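We use cookies to remember your region and to count visits to our support pages. Accept | Manage settings

Roveck Countertop Water Filter – Owner's Guide
Section 4: Installing the filter and changing the cartridge

Read this section through once before you start. Installation takes less than an hour and needs no cutting or drilling. The filter connects to the end of a standard kitchen faucet and sits next to the sink.

What you need

- Filter housing with base
- Diverter valve with two hoses attached (one white, one blue)
- Cartridge, sealed in its bag
- Adapter rings and rubber washers
- Housing wrench
- A towel and a bucket (not supplied)

CAUTION: Use with cold water only. Hot water damages the cartridge and can soften the hose connections.

CAUTION: Do not connect the filter to a pull-out or spray faucet. The hose inside the faucet isn't made to hold back pressure.

4.1 Fitting the diverter valve

1. Turn off the faucet. Unscrew the aerator from the tip of the spout, turning it clockwise as seen from above. If it is stuck, wrap it in a cloth and use pliers gently.
2. Check the threads on the spout. Threads on the outside take the diverter valve directly. Threads on the inside need an adapter ring.
3. Place a rubber washer in the top of the valve. If you are using an adapter, screw it into the spout first, with its own washer.
4. Screw the valve onto the spout by hand until snug. Don't use the wrench here. The collar is plastic and will crack.
5. Turn the valve so the lever faces you, then run cold water with the lever in the TAP position. A drip at the collar means the washer is crooked. Take the valve off, reseat the washer and try again.

Note: Keep the aerator. You will need it if you move or take the filter off for any reason.

4.2 Inserting the cartridge

1. Wash your hands. Stand the housing on the towel and unscrew the lid with the wrench, turning counterclockwise.
2. Look at the black O-ring in the groove at the top of the housing. It should lie flat all the way around with no nicks.
3. Open the cartridge bag and slide the cartridge out by its end cap. Try not to touch the white filter material.
4. Lower the cartridge into the housing with the arrow pointing up. Press down until it seats on the post at the bottom.
5. Screw the lid on by hand, then give it a quarter turn with the wrench. More than that makes the lid very hard to remove later.
6. Write the month on the sticker supplied and put it on the base. If you install in February, write "February" and nothing else; the replacement table in Section 6 works by month.

4.3 Connecting the hoses

1. Push the white hose into the port marked IN until it stops. It goes in farther than most people expect.
2. Push the blue hose into the port marked OUT in the same way.
3. Tug each hose. It should not move. To release a hose, press the gray ring flat against the port and pull.
4. Stand the housing where the hoses hang without a kink. Keep it out of direct sun and away from the stove.

4.4 Flushing

A new cartridge holds fine carbon dust from the factory. The first water through it will be gray or black. The dust is harmless, but it doesn't taste good and it stains light-colored sinks if left to dry.

1. Move the lever to FILTER and open the cold faucet slowly, no more than halfway.
2. Let the water run into the bucket. Tip the housing a little from side to side to let trapped air out.
3. Keep going until the water is clear, then fill and empty the bucket 2 more times. The water is fine for house plants.
4. Close the faucet and dry the outside of the housing. Check the lid and both ports for leaks after ten minutes, and again before you go to bed.

Note: Filtered water may look cloudy for the first few days. Let a glass stand. If it clears from the bottom up, the cloudiness is air.

4.5 Changing the cartridge

Replace the cartridge after 3,000 liters or twelve months, whichever comes first. A slow flow with the faucet half open is also a sign, particularly in areas with a lot of sediment such as Viltcombe.

1. Close the faucet. Move the lever to FILTER and wait for the blue hose to stop dripping.
2. Unscrew the lid over the sink. The housing will be full, so lift it with both hands.
3. Discard the old cartridge with household trash. It can't be rinsed and used again.
4. Wash the inside of the housing with dish soap and a soft sponge, then rinse well. No bleach – it attacks the O-ring.
5. Wipe a thin film of food-grade silicone grease on the O-ring and go back to step 3 of 4.2. Flush as in 4.4.

Replacement cartridges are sold as part 262. Earlier Prindmont cartridges look similar but are shorter and will not seal.

Text by Hajar El Idrissi. Technical review by Jailson Xavier. 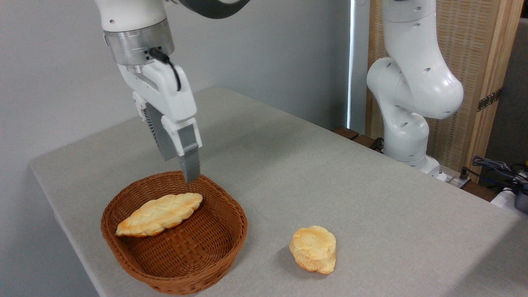 Can I leave the filter connected while I'm away for a few weeks?

Disconnect it if you will be gone more than two weeks. Take out the cartridge, throw it away if it's near the end of its life, and leave the housing open to dry. A newer cartridge can go in a clean sealed bag in the refrigerator, and should be flushed again as in 4.4 when you get back.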